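Automated Tray Setting at a Staff Canteen: Effects on the Work of Counter Staff

Student project report, Department of Work and Technology, Leduvham
December 28, 2018

1. Background

The canteen at the Brernell site serves breakfast and afternoon tea on set trays. Until September the trays were laid by hand at a side counter by two people per shift. Vorov, which runs the canteen, then began to prepare for a gripper-based tray setter. The preparation consists of showing the task by hand, with a gripper tool held by a member of the counter staff, and using the recordings to set up the machine.

The aim of this report is to describe how the tasks of the counter staff changed during this period. The speed and cost of the machine are outside its scope.

2. Method

We observed 13 shifts and held short interviews with 17 employees. Each interview lasted 20 minutes and followed a fixed list of topics: pace, posture, breaks, responsibility for faults, and training. Notes were typed up the same day and sorted by topic. Two interviews were left out at the request of the persons concerned.

3. The task

Tray setting looks simple on the work sheet. A tray is put down, crockery is placed, cutlery is added, and the tray is passed on. When laying by hand, staff did several of these steps at once and seldom looked at the tray while doing so.
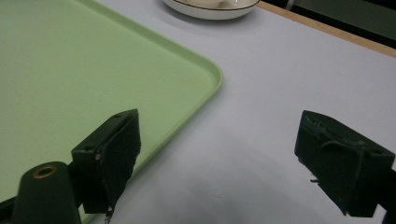 With the hand-held gripper the steps have to be done singly. One item is picked up, moved and released before the next is touched. Most of the employees described this as tiring at first, mainly in the wrist and forearm. They also said that they had to think about movements they had long made without thinking. One wrote on the feedback sheet: "I had to learn how I hold a spoon."

Cutlery was named as the hardest part. A spoon lying flat offers little to grip, and the angle at which it is taken decides how it can be put down. Staff worked out their own ways of dealing with this and passed them on during breaks. None of these methods appeared in the written instructions supplied by Lill, the contractor for the training sessions.

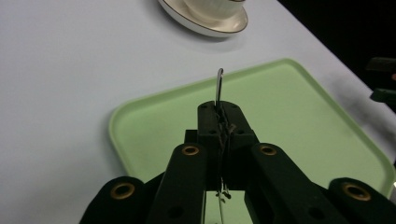
4. Findings

4.1 Pace. During recording sessions the pace was set by the tool. Employees on the ordinary counter had to cover the difference, and this was the most common complaint.

4.2 Skill. Experienced staff were asked to demonstrate more often than new staff. They saw this as recognition, but it was not reflected in their grade or pay.

4.3 Responsibility. It was unclear who should decide whether a recording was good enough to keep. Shift leaders and the contractor gave different answers.

4.4 Job content. Staff expect to spend more time on refilling, checking and cleaning once the machine is in use. Opinions on this were divided, with older employees more often in favour.

5. Limits of the study

All observations come from one site and from the preparation stage. The machine had not entered service when the fieldwork ended, so section 4.4 rests on expectations alone.

6. Recommendations

Recording sessions should be entered in the rota as separate work, with cover at the counter. The handling methods found by staff should be added to the instructions, with their agreement. The right to accept or reject a recording should be given to a named role on each shift.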